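Lidau (audio editor)

Lidau is a computer program for cleaning up recorded speech. It is made by Drevport, a small software firm based in Warnton, and is mostly used by local radio stations, oral history projects and people who record talking books at home. It removes hum, clicks and hiss from a recording and can even out the volume between speakers. It is not a multitrack editor and cannot be used to mix music.

Background

Lidau began as a set of add-ons for an older Drevport product, Lysenko, a tape transfer program that was sold with a cable and a printed manual. Lysenko could copy a cassette to disc and split it into tracks, but its only cleaning tool was a fixed hiss filter, which made voices sound dull. The add-ons were popular enough that the firm stopped work on Lysenko and put them into a program of their own. The first public version of Lidau was released on February 3, 2018. Files saved by Lysenko can still be opened, although track markers are lost.
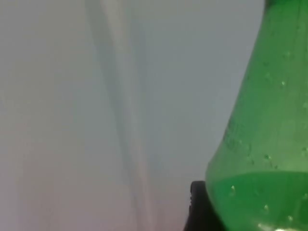

Noise reduction

The program works from a noise sample. The user selects a short stretch of the recording where no one is speaking, and Lidau measures how loud the background is at each pitch. It then lowers those parts of the sound throughout the file. A sample of 2 seconds is the default. Longer samples give a steadier result, but only if the background stays the same for the whole stretch.

Strong settings cause a watery, ringing sound on the ends of words. The manual advises running the filter twice at a low setting instead of once at a high one.

Click repair

Clicks are found by looking for sudden jumps in the waveform. Each one is cut out and the gap is filled by drawing a curve between the sound on either side. Up to 200 repairs can be listed at a time, and any of them can be undone on its own.

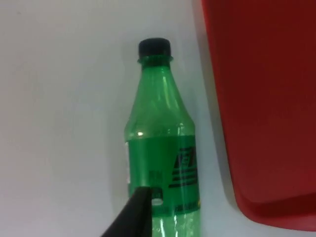

Hard consonants such as "t" and "k" are sometimes mistaken for clicks, mainly when the speaker is close to the microphone. A slider sets how sharp a jump must be before it is treated as a fault. At 97, the highest value, only large scratches and digital dropouts are repaired.

File formats

Lidau reads and writes WAV, AIFF and FLAC. MP3 files can be opened but must be saved in another format. Build 1581, issued in June, added support for mono files with a stereo header, which earlier builds played at half volume.

See also

Lysenko (tape transfer program)
Noise gate
Spectral subtraction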